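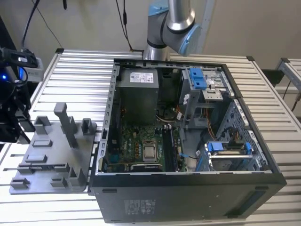 A desktop tower opened up on the bench, with the robot arm behind it.

Can the robots take over the fiddly jobs yet?

Every few months one of you writes in to ask when you'll be able to hand the boring parts of the repair bench over to a machine, and I always promise a proper answer and then get distracted by something with a stuck fan in it. So let me make good on it this month, with a cup of coffee at my elbow and, I warn you, quite a bit to say.

The short answer is "some of it, slowly." The longer answer is that taking an old computer apart turns out to be a lovely test of what machines can and can't do with their hands, much better than the dancing and backflips that get passed around online. Think about what you do when you strip a tower. You lay it down, get the side panel off, and then there's the power supply in one corner, the board with its processor and memory slots, the drive cages with their little blue latches, and wires wandering wherever the last person left them. Any of our regulars could do it while holding a conversation about tomatoes. A robot arm has to be told, or has to learn, every bit of it.

The people at Lirnus have been chewing on this for a while now, and their Praketti project is meant to find out how much of an ordinary teardown an arm can manage without a person stepping in. I spent a very happy afternoon at their Plulholm workshop in March and came home with pages of notes (and a sandwich I forgot to eat). They keep a log of every attempt, which I admire, and it had reached 3303 tries by the time I visited. A "try" in their book is one small thing, like pulling a memory stick or pressing a latch, so please don't picture 3303 finished computers stacked to the ceiling!

Memory sticks go rather well, I was told. The slots are straight, the clips sit at the ends, and one board's slots look a good deal like another's. In the last batch of 60 tries the arm got the stick out cleanly 46 times, and most of the misses came from one stubborn style of clip that I have sworn at myself. Drive latches are going nicely too, once the arm knows which way a given maker wants them squeezed. A bright color helps, and I must say it helps me as well, now that I need my glasses for everything smaller than a doorknob.

Wires are another story. A wire doesn't stay where you put it. It flops over the connector you were reaching for, or it gets tucked under a cage, and the power connectors can grip so hard that even I have to wiggle them and mutter. A person feels that tiny bit of give when a plug starts to move and knows to keep going, or feels it not moving and knows to look for the catch. The arm can be given a sense of touch of a sort, but it's a clumsy sort so far, and pulling harder is a fine way to ruin a board. For now, a person at Lirnus does the cables first and the arm comes in after.

Then there's speed. A job I would finish before the kettle boiled took the arm 40 minutes on the afternoon I was there, with plenty of stopping and thinking. They weren't bothered by this in the least. Their view is that a slow machine working through the night still empties the shelf by morning, and I can see the sense in it, although a machine that needs somebody to come and free it at two o'clock is not much of a night worker.

As for the household side, which is what half of you really want to know about, I'd keep your dish towels handy. The team at Dahlgren, who lend Lirnus a hand with the software, told me that laundry and cables are cousins: soft, bendy, never the same twice. If the arm learns to sort out a tangle of wires, folding a shirt gets a bit closer. I came away hopeful about it, and then went home and folded my own.

One practical note before I let you go. Praketti is short of older towers to practice on, the odder the layout the better, and they don't mind if the machine is dead. Take the hard drives out first, please, and keep the screws in a bag taped inside the case. Leave towers on the lower shelf by the back door, and I'll run them over to Plulholm the next time my trunk is full.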